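Furnival 2000 Wall-Mounted Dehumidifier
Pemholm Climate Equipment

Home > Moisture Control > Fixed Dehumidifiers > Furnival 2000

Item status: In stock
Ships from: Starnthorpe warehouse
Mounting: Wall, interior
Supply: 115 V, 60 Hz, grounded outlet

Overview

The Furnival 2000 is a compressor dehumidifier for finished interior rooms between 55 °F and 90 °F. It mounts flat to the wall, draws air in through the lower grille and returns it through a slot along the top edge. Water leaves through a gravity drain at the rear or the left side. There is no bucket and no float switch.

The unit is meant for rooms that hold wood furniture, paper or textiles, where the aim is a steady level of moisture in the air and a low noise level. It is not rated for crawl spaces, indoor pools or greenhouses. For those, see the Punotura ducted range.

How it controls

A humidity sensor sits behind the intake grille and is read continuously. The setpoint can be placed anywhere from 35 to 65 percent relative humidity in steps of one percent. The compressor starts when the reading is two points above the setpoint and stops when it is two points below. A short-cycle timer holds the compressor off for four minutes after each stop. The fan keeps running during that time unless Quiet mode is selected.

The setpoint is kept through a power loss. The clock is not. If the night schedule is in use, the clock must be set again after an outage or the unit will fall back to its day setting.

Defrost is by hot gas and is automatic. At room temperatures above 65 °F it seldom runs. Near the bottom of the operating range expect a defrost period in most hours of operation, with lower water removal as a result.

Choosing a setpoint for rooms with wood furniture

Solid wood moves across the grain as it takes up and gives off moisture. A setpoint between 45 and 50 percent suits most household pieces. What matters more than the exact figure is that it stays the same through the year — large swings between summer and winter do more harm to joints and finishes than a level a few points to either side.

When a room has been damp for a long time, lower the setpoint in stages. Begin five points below the current reading, hold it for a week, then step down again. A cabinet with solid panels may need most of a season to settle. Veneered pieces respond faster at the surface than at the core and should be brought down at the same slow rate.

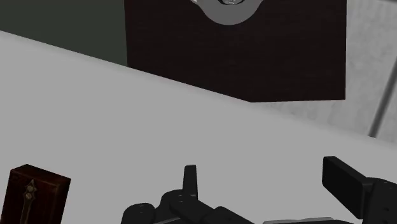 Dark wood cabinet beyond a pale gray tabletop.

Leave a gap of at least two inches between the back of large furniture and any outside wall. Air that does not move cools against the wall, and its relative humidity rises even when the reading at the sensor is correct. Do not mount the dehumidifier where its outlet blows directly onto a wood surface. The discharge air is warmer and drier than the room.

Specifications

Water removal at 80 °F, 60% RH: 38 pints per day
Water removal at 65 °F, 60% RH: 19 pints per day
Airflow, high: 165 CFM
Airflow, low: 110 CFM
Sound level at 6 feet, high: 44 dBA
Sound level at 6 feet, low: 38 dBA
Power draw, compressor and fan on high: 410 W
Power draw, fan only, high: 32 W
Standby: 0.8 W
Refrigerant: R-32, factory sealed
Drain connection: 5/8 inch barbed, rear or left
Cord length: 6 feet
Dimensions (W x H x D): 31 x 26 x 9 1/2 inches
Weight: 82 lb
Case: Powder-coated steel, white or graphite
Filter: Washable mesh, front access

Water removal figures are for a clean filter and the high fan setting. Low fan reduces removal by about 14 percent at the 80 °F condition.

Sizing

For a room of average tightness with an eight-foot ceiling, one unit covers up to 700 square feet. Reduce this to 500 square feet when the room is below grade or has an outside door in daily use. Where two units share a room, mount them on opposite walls and give both the same setpoint. Units do not communicate with each other, and with different setpoints the lower one will carry nearly all of the load.

Laundry dried in the room, open kitchens and large aquariums add moisture that the floor area rule does not cover. Send the room details with the order and the applications desk will check the selection.

Installation notes

The bracket spans two studs at 16-inch centers. Use the supplied lag screws in wood framing. For concrete or block, order the masonry anchor kit. Hollow-wall anchors alone are not acceptable at this weight.

Mount the case level from side to side. The internal pan already slopes toward the rear outlet and no tilt should be added. When the left outlet is used, move the rubber plug to the rear outlet and confirm that it is fully seated before hanging the case.

The drain line must fall continuously, with at least 1/4 inch of drop per foot. A low spot in the hose will hold water and can push it back into the pan. Where no gravity route is available, fit the condensate pump, which stands on the floor below the unit and needs its own outlet.

Clearances:
Left side: 6 inches (10 inches when the left drain is used)
Right side: 6 inches
Above: 12 inches
Below: 8 inches
Front: 36 inches

Keep the unit upright in transit and storage. If it has been laid down, stand it upright for 24 hours before connecting power.

Maintenance

Rinse the filter monthly in season and let it dry fully before refitting. The filter light counts fan hours and does not measure airflow, so dusty rooms need attention sooner than the light suggests. Hold the Mode key for five seconds to reset it.

Once a year, disconnect power, remove the front panel (four screws) and vacuum the coil face with a soft brush. Do not use coil cleaner on this model. Pour a cup of clean water into the pan and check that it drains freely.

Fault codes

E1 — Humidity sensor open or shorted. Fan runs, compressor locked out.
E2 — Coil sensor open or shorted. Unit stops.
E4 — Room temperature outside operating range. Clears by itself.
E5 — Pan water level high. Check the drain line for blockage.
E7 — Compressor overload. Disconnect for 30 minutes, then call service if it repeats.

There is no E3 or E6 on this model.

Accessories

Condensate pump, 20-foot lift
Masonry anchor kit
Remote humidity sensor, 25-foot lead
Spare filter, pack of 2
Through-wall drain sleeve

The remote sensor replaces the internal one when connected. Use it where the only possible mounting position is near a doorway or a supply register.

Warranty and service

Parts are covered for two years and the sealed system for five, from date of delivery. The warranty requires installation on the supplied bracket. Filters and drain hose are excluded. Refrigerant work must be done by a licensed technician.

Orders for graphite units ship with the August delivery. White units ship from stock.

Applications desk: Chinyere Tamuno, Pemholm Climate Equipment, Starnthorpe

Page revised 26 Jun 2022: left-side drain clearance corrected, E7 reset time added.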